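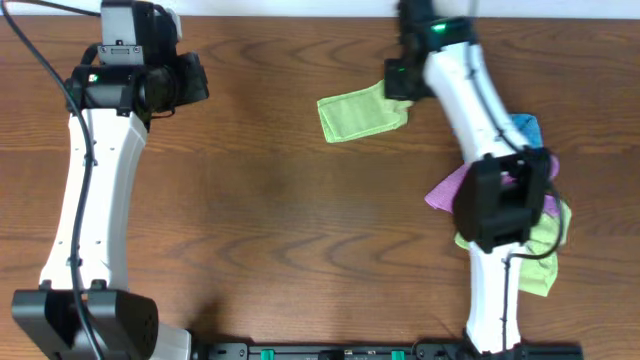 Good practice around small robot arms is mostly a matter of habits, and habits are easier to pick up from a bench than from a binder, so we've put our house rules on a gallery page where new people can find them over coffee. I wrote the first version for the Limirska workshop when we had one table and a kettle, and it has been growing ever since (sorry!). Our oldest rule is the one about the middle of the table: whatever you're working with, be it cloths, cups or cable ends, there should be a clear stretch between the two arms before a run starts. With the green, pink, blue and yellow-green cloths all over by the right arm, there's plenty of bare wood left in the center, and that's how we like it.

**Cloth under the arm**

A folded cloth at the gripper is fine, and it's usually the whole point of the exercise! Cloth bunched under an elbow is another matter. The pink one and the yellow-green one are both lying under the right arm there, and our rule says that anything beneath a joint gets pulled clear by hand, with the motors off, before the next run. Please don't tug it out while the arm is live, however quick you think you are.

**Cables**

Look at how the cable follows the link on each side. We ask for enough slack that the wrist can turn all the way without pulling, and no loop wide enough to catch a sleeve. Check both arms every morning, and again after lunch if you've been swapping grippers. At Lalunitz they tape theirs down every few inches, and I keep meaning to try it.

**Little green lights**

Both wrists have one showing. Whatever a manual tells you about its lights, our rule is simpler: a lit arm is a live arm, and hands stay outside its reach until you've said "off" out loud and your partner has said it back. It feels silly for the first week or so and then you stop noticing.

**Speed and distance**

New folks run at 30 percent for their first 14 sessions and go up to 70 after that, if their partner agrees. Chairs stay 20 inches back from the table edge, and yes, that includes mine.

The Gedo and Darwish benches follow the same sheet, with their own notes penciled in at the bottom. If you spot something we've missed, write it on the clipboard by the door and I'll fold it into the July version.

Rania Zein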